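Costume store walk-through, Flullthorpe Playhouse
Checked 2/29/24, before the spring show load-in

Exit door and corridor: PASS
Opens with one push, and the corridor is clear all the way to the stairs. What a change from October!

Fire extinguishers: PASS
Both 2 units are on their brackets, gauges in the green, tags signed.

Rolling racks: 3 PASS, 1 FIX
I love these racks, but the Heltar by the sink has a caster that won't lock. Please don't load it until it's swapped.

High shelf: FIX
Hat boxes are stacked too close to the sprinkler head. Bring them down a level. There's plenty of room next to the boots.

Steamer and irons: PASS
Cords are sound, and the new heatproof mat is terrific. Unplug at the wall, even if you're only going for coffee.

Sewing table: PASS WITH NOTE
The Sima machine runs beautifully. The needle jar needs a lid that screws on.

Sprays and dyes: PASS
All in the metal cabinet, labels facing out. Thank you, whoever did that!

Lighting: FIX
One tube flickers over the shoe wall. Ieuan has it on his list.

Step stool: PASS
Feet are grippy, hinge is tight.

Overall this is the best shape I've seen the room in, and I can't wait to see it full of people again.
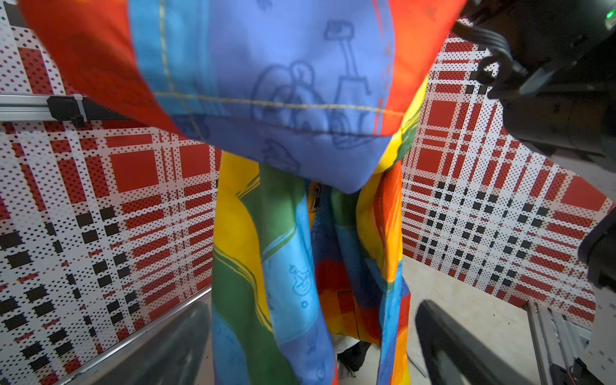 Posted by Nerys Cadwaladr | Wardrobe | Filed under: Backstage, Checklists

Rechecks on the FIX items go to Ieuan Landeg. Initial the sheet inside the door when yours is done.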